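From the Wunine Community Garden newsletter

Salad season, at last

Well, we made it through the soggy bit! I was down at the plots on Saturday morning and for the first time since April I didn't need gumboots, which put me in such a good mood that I stayed until lunch and came home with a sunburnt neck. The cos is up, the rocket is already thinking about bolting (pick it, please, even if it's not yours - the sharing beds are for sharing) and somebody's coriander has popped up in the gravel near the tap, where it's doing better than anything I've ever sown on purpose.

A few of you have asked how I keep cut greens from going slimy. I pick early, before the sun gets over the back fence, dunk the lot in a sink of cold water, and shake it about in a tea towel out on the lawn (my neighbours are used to me by now). Then it goes in the fridge in a tub with a bit of paper towel. Mine usually lasts the week. Ntombi Engelbrecht swears by leaving the roots on and standing the whole lettuce in a jar like a bunch of flowers, and I have to say hers looked pretty flash on the bench at the spring lunch.

Speaking of lunch - thank you! The plate raised $656, which will go towards new shade cloth for the seedling tables. The old stuff has had it.

Seed swap is on again in the hall on Rorkholm Street, from ten until the scones run out. Bring whatever you've saved, in envelopes with the name and year on them, even if the name is only "Nan's beans". I'm after a slow-bolting lettuce and any climbing peas that can cope with our wind. I've got far too many silverbeet seeds to offer in return, plus 3 trays of basil that need a home before the possums find them.

If you'd like plot 63, it's come free and the soil is lovely. Ring me or catch me at the tap. 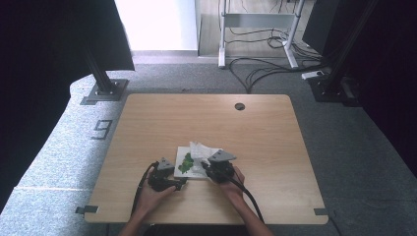 Leafy greens on a bit of white paper.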